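The Joy of the Pretend Kitchen

Give a four-year-old a plate and something vaguely edible, and within a minute you will be served dinner. You will also be told it's hot, that it costs 426 dollars, and that you may not have seconds until you finish the first one!

Araba Dogbe has eaten thousands of these meals. She has run a preschool room for nine years, and the play kitchen is still the corner she loves best – she'll happily drag a visitor over to it before they've taken their coat off. "You hear the whole house in there," she says. "Who cooks, who complains, who gets the big spoon."

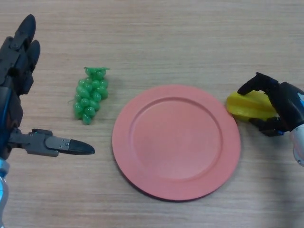
Play fruit and a pink plate, with a star fruit at the right.

What I adore is how seriously the cooks take it. Last August I watched two children open a soup restaurant with no soup. Fuseini Sowah, a father of one of them, ordered a sandwich and was politely shown the door (he came back later as a different customer, in a hat, and got the soup).

The menus change with whatever is going on at home. A new baby means mashed everything. A trip to see grandparents brings in dishes the other kids have never heard of, and by snack time they're all making them.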